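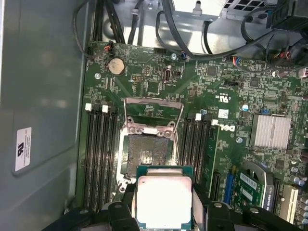

Processor and open socket on a Dell motherboard.

Visit to the Erside propeller works, Stusinska

The Erside works makes propellers for light aircraft and sits on the south side of the airfield at Stusinska. It opened its doors to visitors on 29/09/2020, the first time since the new blade shop was finished. Entry was by ticket, and groups were kept small. I went in with the second group of the morning.

We started in the wood store. Erside still builds its blades around a laminated beech core, with a carbon skin on top. The planks rest in the store for 127 days before anyone cuts them, and each stack has a card with the date it came in and the moisture readings taken since. The room smells like a lumber yard and is kept a little warmer than the hangar next door.

From there a covered walkway leads to the blade shop. The cores are glued up in long presses, then go to a milling machine that takes them close to their final shape. The last part of the shaping is done by hand against metal templates. One of the blades on the bench was for the Votden, the two-seat trainer that most of the local flying clubs use. It had been marked in pencil at eight stations along its length, and the man working on it checked each one before he picked up the sanding block again.

The skins go on in a separate room that we could only look at through a window. After that comes the leading edge, a nickel strip bonded on to protect against rain and small stones. A rack by the door held blades sent back for repair. Most of the damage was near the tips, and the guide said gravel runways are the usual cause.

Balancing took up the longest part of the tour. Each propeller is balanced on a stand first, then run on an engine in the test cell behind the shop. The cell was running when we came by, and ear protection was handed out before the door was opened. The computers that log vibration are in a small room to the side. The factory delivered 555 propellers last year, and every one has its own file in that room, on disk and on paper.

The tour ended in the hangar, where a Mocanu floatplane stood with its cowling off and a new three-blade propeller fitted. The serial number on the hub was 883. It was waiting for a ground run, and we were not allowed past the tape. There was coffee and a table with old catalogs, some of them from the years when Erside made only fixed-pitch wooden propellers for gliders with engines.

The whole visit took a little over two hours. The floors are level except for the step into the test cell. Parking is at the main gate, and the walk from there is longer than the map suggests. The next open day is planned for February, with tickets sold at the airfield office.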